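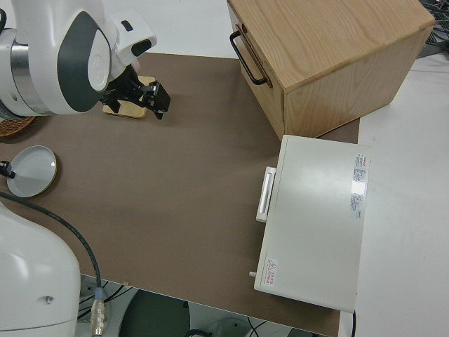

18 July 2024. Gray liner glaze, batch 9, out of the kiln this morning and still crawling at the foot of the bowls, argh. Same Worthorpe stoneware as last time, same bisque, and I even sieved twice like Gifty told me to. The color is finally getting somewhere though! I keep going back to the white plate with the light gray inside and the thin gold-colored rim, because that quiet sort of gray is what I'm chasing and batch 8 came out like wet cement. Batch 9 is lighter and a little warmer. If I can stop it pulling away from the clay I'd be happy to put it on mugs.

Mixed 200 grams dry for the tests, so there's hardly anything left (one small tub, top shelf, label facing the wall, sorry). Renzo thinks the crawling is too much clay in the recipe shrinking as it dries, and he's probably right, I could see hairline cracks in the raw glaze before it ever went in. Hakim says dust. He always says dust! But I did wipe only half the tiles with a damp sponge, so now we can compare, and the wiped ones crawled too. One point to Renzo.

Firing notes before I forget: controller says it topped out at 1,146, slower than the last one, and I held it 14 minutes. Bottom shelf is glossier than the top by a good bit. I think the Tratness cones on the top shelf were leaning on a post, so don't trust those. Ermelinda wants the next load packed looser and I said fine, as long as her tall vases go at the back. 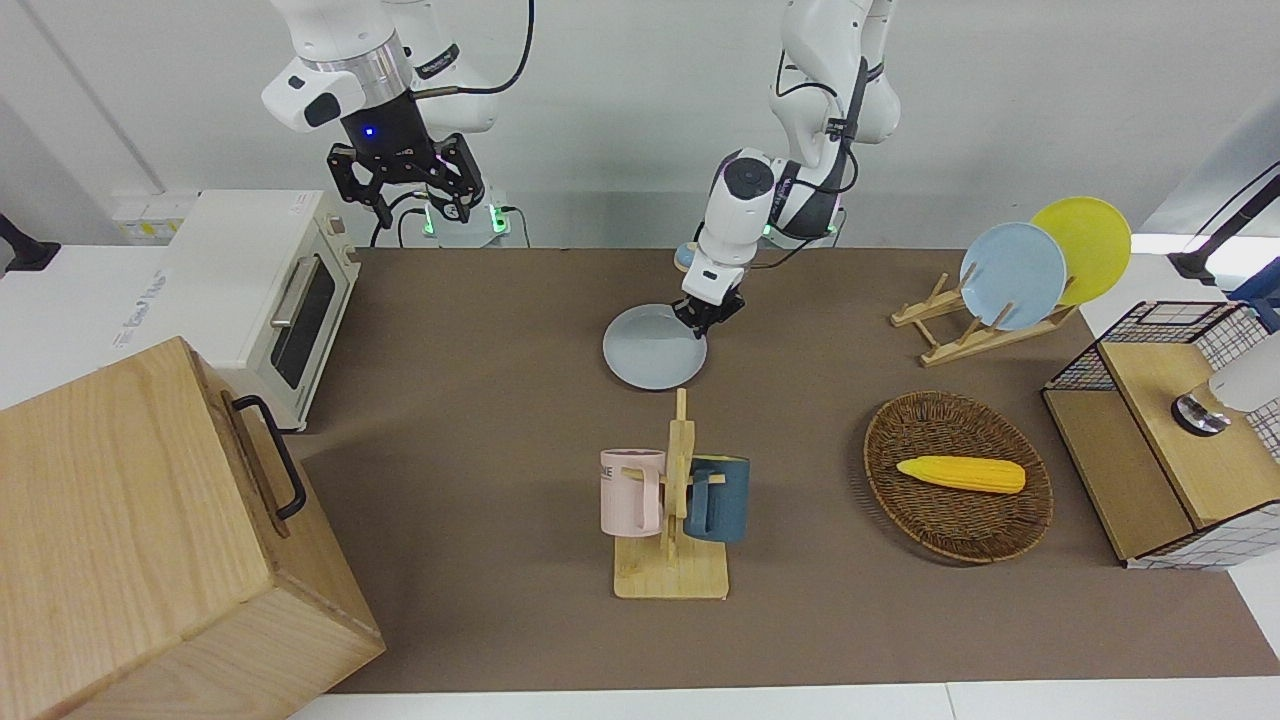
Pale gray plate, plus a small light blue round thing. Good colors together, try them as neighboring tiles.

Which reminds me, the blue. Adi's recipe from December used a Lubis stain that I can't find anywhere on the shelves, and the page has a coffee ring right over the amount. Adi, if you read this, please write it in again under here. I'm not guessing with stain at that price. Half a spoonful too much and we get swimming pool. 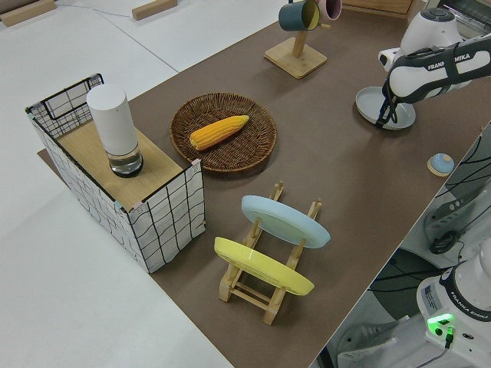

Drying is the other headache. The big platters from last week have warped at the rims, all of them up on the window side, and I'm sure they're going too fast. I had them wrapped tight in plastic and then bare, with nothing in between. The white grid-pattern basket with the light wooden board laid over it, far end left open, is pretty much the setup I want to copy for a damp box: a lid most of the way across and a gap at one end. I'll do one platter in a box like that and one the old way, and turn both every morning.

Next: batch 10 with a third of the clay calcined, on four tiles and one bowl. Order more of the Pekuvska frit. Scrape the bottom shelf before anybody loads it, there's a nasty drip near the front left post.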